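Workshop tips: comparing hand-held grippers on cloth

Last revised 2025-04-29

These notes are for anyone testing grippers on laundry, bedding and other soft household goods. Rigid test pieces such as blocks and mugs tell you very little about how a jaw will behave on a hem. The order below is the one we use at the Koston bench.

Before you start

Fix the place. Cloth tests are sensitive to the height of the surface and the direction of the light, so pick one corner and keep to it. Mark the span in red pen straight on the wall, with an arrow and a short bar at each end and the reference written between them. Tape lifts at the corners and shifts by a few millimetres over a week. Pen does not.

Take one view of the corner with no gripper in it before the session and compare it with the last one. A cover that has crept towards you changes every reach that follows.

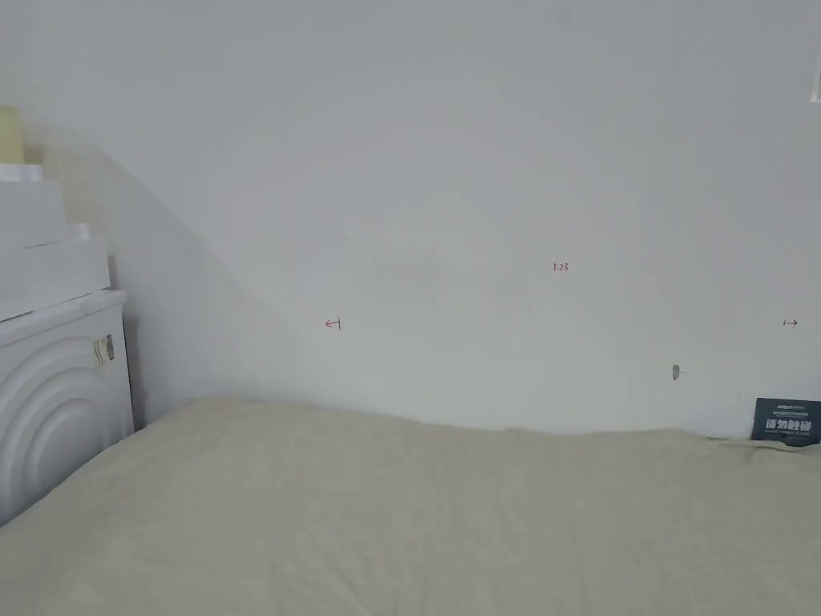
Loukia Rallis disagrees about the pen: "Put the marks on a strip of card and screw the card down. I had to repaint a whole wall in May after two sets of marks ended up on top of each other and we could no longer tell which belonged to which rig. Card also lets you move the lot to another room."

A fair point if you share the room. If you do use card, check it against a steel rule each time it is moved.

Finger pads

Wipe pads with a dry cloth between runs. Cleaning spirit leaves some rubbers tacky for several minutes and the first few grips will flatter the tool. The Cukunel pads need a light rub with fine abrasive paper when new. The Wisska pads do not, and abrading them shortens their life.

Check the finger bolts every 88 grips. A loose bolt shows up first as a small twist at the tip, which is easily mistaken for a fault in the controller. Mark each bolt head with paint across the joint - a broken line is quicker to read than a torque wrench.

Where to grip

A seam gives a curved finger something to bear on. Plain single-layer jersey slides out at the same closing force. Test both and log them separately, or the averages mean nothing. For a two-handed stretch, a pair of unlike tools is a useful comparison: curved black fingers pinching the blue cloth along its stitching, and a black clamping jaw on a white body holding the far corner. Swap sides halfway through the set so that the stronger arm does not always carry the same tool. 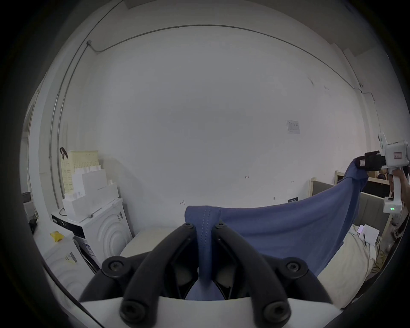

Closing force should be set on the cloth, never on the bare pads. Start low and go up in steps until the fabric holds through a slow pull, then note the value and stop. With the blue cloth folded down between the fingers, the doubled row of stitching puts more thickness in the gap than a flat layer would, so a setting found there is not valid for the rest of the garment. Repeat it on a plain area.

Logging

Ten grips per setting is enough to rank two tools. It is not enough to publish. Our longest set ran to 1,036 grips, and the ranking had settled well before the end.

Write down the fabric, the number of layers, the pad type and the controller version. Hedvig Hedlund's log sheet has a column for room humidity, worth copying if you test cotton.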